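**Mostyn shops to take back empty bottles from Tuesday**
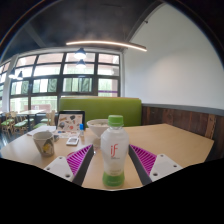 Residents of Mostyn will be able to return empty drink bottles at 14 shops in the town, starting on Tuesday. The town council agreed on the plan last month, after a short trial at the Omus supermarket near the bus station. Plastic bottles of every size are accepted, and a clear one with a green screw cap can go in with its cap on and its label in place. Glass is not included for now, and the council did not say when this will change.

For each bottle the customer receives 5 cents, paid as a coupon at the cash desk. The coupon is valid in the same shop only. Several readers have written to us that they would prefer cash, but the shops say this would need new equipment.

The bottles will be collected two times per week by the company Dandex, which already empties the paper containers in the town. During the trial, 800 bottles were returned in 19 days, more than the shop had expected.

The list of shops is posted at the town hall and in the library. The Kindalent store on the market square will join later, when the repair of its entrance is finished.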